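Planning the kit list for a two-arm sorting bench

Forum: Workshop Automation > Buying and Budgeting
Page 1 of 1

gruffpallet
Posted in May

We're a small returns business (used electronics, mostly what people leave in drawers) and I've been asked to put together an equipment plan for a sorting bench. Two arms, one bench, mixed small items going into a bin. The layout is being worked out in simulation first so we don't buy the wrong table.

Quotes so far are from Lokerlow, who do the arms and stands as a package, and Gruvatix, who sell arms only and leave the rest to you. Lokerlow is dearer by 21 per cent once delivery is in. I've put 30 per cent of the budget aside for everything that isn't an arm: grippers, cables, bench, bins, lighting, spares.

Current layout from the side, with the arms behind the bin and the remote, mouse and USB stick on the table:
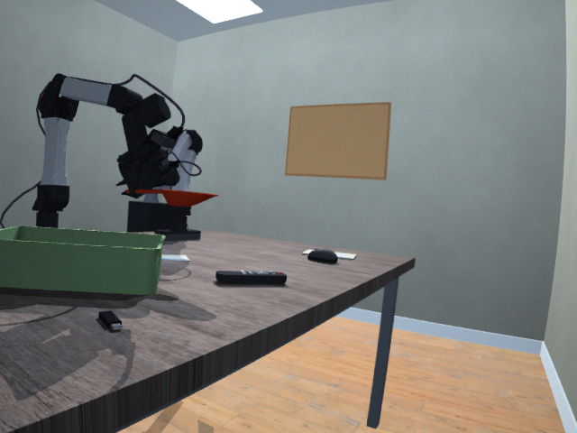 Questions I need answered before I send the plan up

1. Is 30 per cent enough for the non-arm side?
2. Package or arms only?
3. One camera on the wrist, or a fixed one over the bench as well?

tarn_and_tin
Reply

30 per cent is too low. On our first cell the arms were the cheap part. Brackets, cable, a decent bench, a second set of fingers and a power supply that didn't trip took far more than we'd allowed. I'd plan for half.

Package or arms only depends on who does your mounting. If you have somebody who can drill a plate square, buy arms only.

Uvetine_user
Reply

Disagree on half. That is right for a cell with guarding and a conveyor. A bench with a tray on it is a different job. We run Uvetine software on two small arms and our non-arm spend came in under a third, bench included.

I'd look harder at the table. The one in your layout has slim legs. Fine in a simulation, but two arms stopping sharply will shake a light table and your picks will wander. Price a heavy bench now, before it gets cut from the list.

gruffpallet
Reply

Fair point about the bench. I'd carried the table over from the office furniture line and it cost next to nothing on the sheet. Moved it to its own line.

The fixed camera is the one I can't settle. Same setup from higher up: 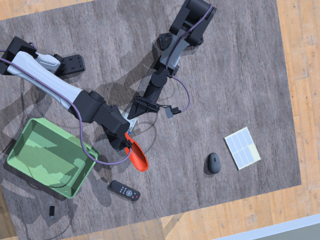
Both grippers close together over the mat, bin at lower left, camera on the right-hand arm.

From that angle you can see how much of the working area the arms cover. The pale item between the grippers is partly hidden.

tarn_and_tin
Reply

You've answered your own question then. Buy the fixed camera, but put it off to one side. Straight overhead you'll mostly get forearm.

Look at the cables as well. The one on the left arm drops across the end of the bin. Add clips and sleeving to the list, and buy 3 spare cables for each arm. They wear where they bend.

Uvetine_user
Reply

Spare cables yes, three per arm no. One each and reorder when you fit it. Stock sitting on a shelf is budget you can't spend on fingers.

On the fixed camera I'd wait. Run with the wrist camera for a month and log what gets missed. You may find that moving the arms clear before each look costs you a second or two and nothing else.

conceicao_bench
Reply

I do the purchasing at Conceição, we refurbish handsets and remotes. Some things from our own plan that were missing from the first draft:

Spare gripper fingers. We keep 2 sets.
Mat for the bench top. Dark remotes on a dark surface gave our camera trouble, so try samples before you order a full sheet.
A second bin. You can't empty one while the arms are filling it unless you stop the job.
Lighting. Budget for a diffuser. Arm shadows fall right over the items.
Training time, which finance won't count as equipment but which has to be paid for.

We bought the package. It cost more and it saved me from arguing with two suppliers over whose bracket was wrong.

tarn_and_tin
Reply

The arguing is a fair reason to go package. I'd still get them to quote the stands separately so you can see what you're paying for.

gruffpallet
Reply

Thanks all. Revised plan: non-arm side goes up to 40 per cent, heavy bench on its own line, one spare cable per arm, two sets of fingers, second bin, diffuser. Fixed camera goes down as an optional item with a price against it, to be decided after the first month.

I've asked Lokerlow for the stands as a separate line. Gruvatix haven't come back to me on lead times yet. Will post when they do.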